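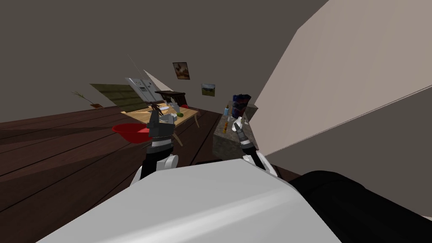
4.2 What sets the evening peak in household water use?

The evening peak is set mainly by meal preparation and dishwashing, with bathing second and laundry a distant third.

Figure 3. Rendered interior with a plank floor, a table and a red bowl.

The ranking comes from the disaggregated meter records described in Section 3. Of the 748 households enrolled in Darkau and Makori, 262 had meters fine enough to separate kitchen draws from bathroom draws. The remaining households were used only to fix the height and timing of the peak.

Kitchen draws are short and frequent. A typical event lasts under a minute and is followed by another within 2 minutes, so hourly totals hide most of the structure. We grouped draws separated by less than this gap into a single session and assigned each session to the hour in which it began. Changing the gap to three or four minutes moved a small number of sessions across the hour boundary but left the order of end uses the same.

The two towns differ in timing. In Makori the peak falls near 7 p.m. and is narrow. In Darkau it starts earlier and flattens out – a pattern we attribute to shift work at the Genden mill, although the survey did not record employer and the link remains untested. Household size explains part of the difference in height but none of the difference in timing.

Storage tanks complicate the estimate. A tank that refills on a float valve delays the metered draw, and large tanks can push it past midnight. Households with tanks above 4,000 liters were therefore left out of the timing analysis and kept in the volume totals. Smaller tanks were corrected with the refill curve given in Section 3.4. The correction performs poorly at low supply pressure, which was common in the upper part of Makori during April.

Earlier work in the Zururon basin placed bathing ahead of kitchen use. Those records were hourly, and long bathroom draws are easier to identify at that resolution than short kitchen ones. When our own data are averaged to one hour and classified by the same rules, bathing also moves to first place.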